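Two grippers, one week, and I'm still grinning

I've had the Butau parallel gripper and the Phetsri two-finger on the bench since Monday, and wow, they're different animals! The Butau opens wide and closes square, so it's lovely on anything with straight sides. The Phetsri is slower (annoyingly slow at first, until I found the speed setting) but it's so gentle at low force. 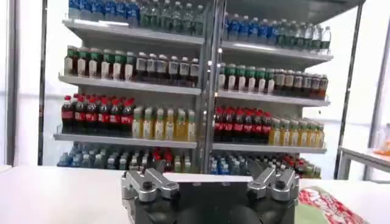

Do you need a force sensor to pick up soft things?

For cloth, motor current was enough for me. I set a low limit, let the fingers stall, and tuned from there.

My wrist view runs at 60 frames a second, and I kept it there for both grippers so the comparison would be fair. Desta Wubshet talked me into trying the Trultora controller too, and I'm glad I listened. Setup took an afternoon, mostly cables.
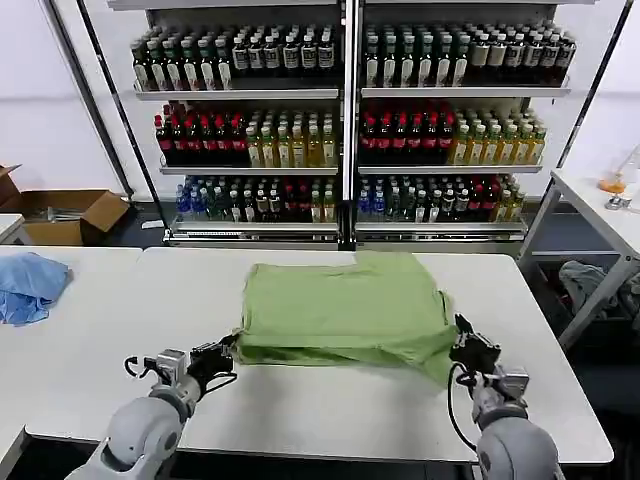 Last updated: July 23, 2020

T-shirts are the test I care about most. Two arms have to agree on how hard to pull, and with a green one on a white table the fabric edges are easy to find – dark shirts on a dark mat drove me up the wall last November! I logged 123 tries with the Phetsri and 300 with the Butau, so don't read too much into my numbers yet. Next up is the Brillirach set with the softer pads, if the adapter plates ever ship.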